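生活環境論 第3回 配布メモ
小型2ドア冷蔵庫の使い方:上段・下段・天板・となりの机

前回の続きから。前回は床と通路まで。今日は冷蔵庫まわり。時間なくて走り書きです、すみません。
提出は7月7日、紙で。メールは不可(前回メールで出した人、出し直し)。

1. 今日の範囲
・上が冷凍、下が冷蔵のタイプ。ひとり暮らしの部屋、研究室、控室にあるやつ
・大型の5ドア6ドアは今日はやらない。次の次
・テキストのp.は各自確認。フェランさんの版とラファティさんの版でページがずれてる。節の見出しで探すこと

2. 上段(冷凍)
まず空にする。全部出す。半分だけ出して奥を見る、はだめ。奥の壁ぎわが見えないままになる。

空にしたら見るところ:
・床面。手前のふちまで
・奥の壁。上の方は暗くて見落とす。ライト使う
・枠の角、ネジの頭のまわり
・扉のパッキン。下側に汚れがたまる
・ヒンジ側。扉を開けきらないと手が入らない

霜はこそげない。包丁、マイナスドライバー禁止。去年ほんとにやった班があった。プラの内張りに穴があくと終わり。電源抜いて、扉開けて、タオル敷いて待つ。待つ間に机の方をやる(→4)。

拭くのは奥から手前。ぬるま湯、かたくしぼった布。洗剤は使うなら台所用を薄めて、そのあと水拭き2回。乾いた布で最後。水気が残ったまま電源入れるとまた霜。

戻す順:
 1) 平たいもの(床にべた置き)
 2) 立てられるもの、右か左に寄せる
 3) 小袋。箱か仕切りに入れてから
詰めすぎない、と書くと「どのくらい」と毎年聞かれる。出したいものを、ほかのものを動かさずに出せるか。それで判断。

3. 天板
ここが今日の本題。冷蔵庫の上は「棚」ではない。でも皆置く。目の高さより上だと、置いたこと自体を忘れる。小さいものほど忘れる。

・機種によって天板に置ける/置けないがある。取説を見る。放熱の位置も機種でちがう
・置くなら軽いもの、落ちても割れないもの
・手前のふちに置かない。扉の開け閉めで少しずつ動く
・紙類、布をかぶせるのは禁止。ほこり+熱

手をのばす動作について。肩より上に腕を上げて、見えないところを手さぐりで取る、は避ける。踏み台を使うか、置き場所を下げる。高さの話は第1回の表を参照(表の単位、まちがいあり。mmです)。

4. となりの机、かご
冷蔵庫の横に台や机があるかないかで作業が全然ちがう。上段から出したものを一旦置く場所。床に置かない。

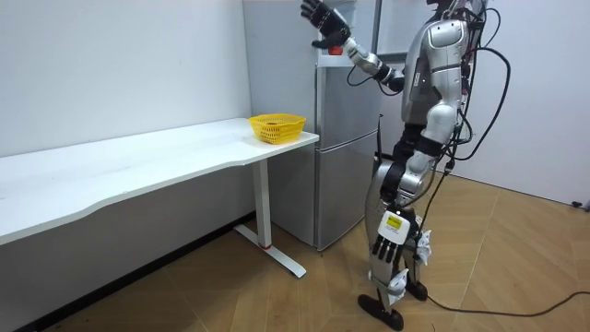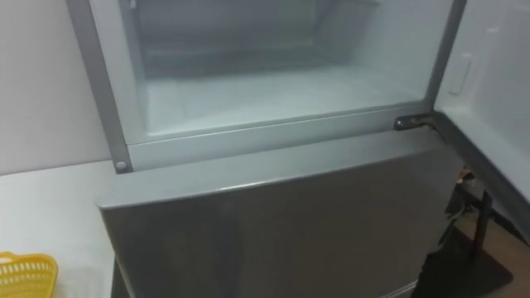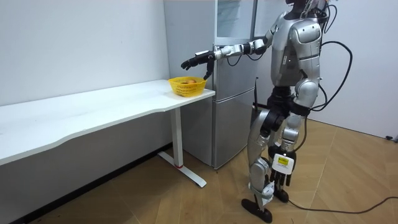

上段に手を入れる高さ、机の面の高さ、下に下ろした手の高さ。
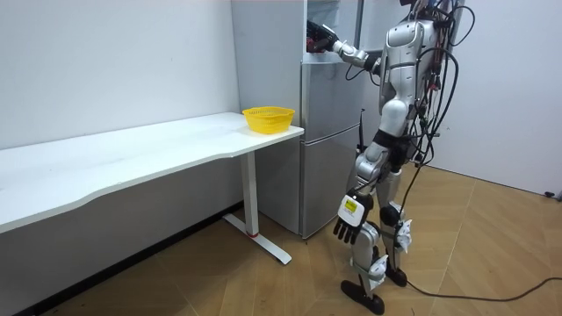
かごを使う場合の注意。かごは「一時置き」と「収納」を分ける。一時置きのかごは終わったら必ず空。空になってないかごがある=作業が終わってない、と考える。名札をつけるなら中身の名前でなく用途の名前で。「出したもの」「戻すもの」「捨てるもの」。

かごの位置は、冷蔵庫の扉が開いたときに当たらないところ。扉の開く向きを先に確認。右開きか左開きかで置き場が逆になる。ここ試験にも出ます(出すと言ってしまった)。

深いかごは底のものが見えない。浅めで口の広いもの。穴あきは水が落ちるので冷凍品には下にトレイ。

5. 下段(冷蔵)
上段ほど細かくはやらない。要点のみ。
・開けている時間を短く。出す前に何を出すか決めておく
・扉ポケットは温度が動く。卵、牛乳は奥のほうがよい
・汁の出るものは一番下。受け皿
・期限の近いものを手前、右側にそろえる。左右どっちでもいいが、家の中で統一

ポケットの底の輪じみ。しょうゆ、ソース。外せるポケットは外して流しで洗う。外せないのに無理に引っぱって割る人がいるのて注意。

6. 床とのすきま
冷蔵庫の足元。ほこり取りは細い棒に古ストッキングか薄い布。木の床の場合、水をたらさない。霜取り中のタオルは途中で替える。コード類が床をはっているときは、先に寄せてから作業する。足をひっかける事故が多い。運ぶものを両手に持っていると足元が見えない、これは第2回でやったとおり。

7. 課題
自宅か寮、または実習室の冷蔵庫を1台えらんで、次を書く。
(1) 上段・下段・天板の現状。図でも可
(2) 出したものの一時置き場所と、そこまでの歩数
(3) 作業の順番。なぜその順かを各段階1行で
(4) 置き場所を変えるとしたら何をどこへ
A4で1枚。裏面使わない。字数は自由だけど200字では足りないと思う。

実習室を使う人は鍵の番号 3772 で借りる。ゲラティさんの机に貸出ノート。返却時に名前を消すのを忘れずに。冷蔵庫の電源を抜いたら戻したことを2人で確認、これは絶対。

8. 質問が出たところ(前の時間のクラスから)
・アルコールで拭いていいか → パッキンには使わない。内側もすすめない。取説優先
・重曹は → 粉が残る。水に溶かして、あとで水拭き
・霜取り中、冷凍品はどこへ → 保冷箱。なければ作業の日までに食べきる。そういう日を選ぶ
・天板の物置きは全部だめなのか → 3に書いたとおり。だめではない、機種による

次回は流しの下。配管の図を配るので色ペン持参。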